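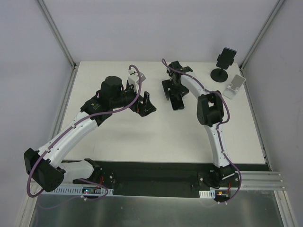
Skolludar Hedgerow Sensor Set

The Skolludar is a listening set for people who study small pieces of habitat: a field edge, a pond, a strip of old hedge between two farms. It records bird and bat calls, air temperature and soil moisture, and it keeps all the readings together with the same clock.

What you receive
Base recorder with mounting strap
Two microphones, one for birds and one for bats
Soil probe with 9 ft cable
Memory card and printed field guide

Runs up to 15 weeks on one set of batteries, if the recording is made only at dawn and dusk. For the whole night recording please plan to change them more often.

Who uses it
Mahlet Fikre has placed 12 sets in the small woodlots near Tidville, where the patches are divided by roads and corn fields. She wanted to compare the birds in each patch over the winter – the sets stayed outside from January and were collected in spring. Her notes on where to hang the microphones are now a part of our field guide.

Price and delivery
One set costs $266, with the strap included. Extra soil probes are sold separately under the name Mekonnen, and they fit all recorders of the Grendholm series. Schools and land trusts can ask for a loan set before they buy.

Questions about mounting or spare parts go to Bianka Simon at the Grendholm service desk. Please write the serial number in your message.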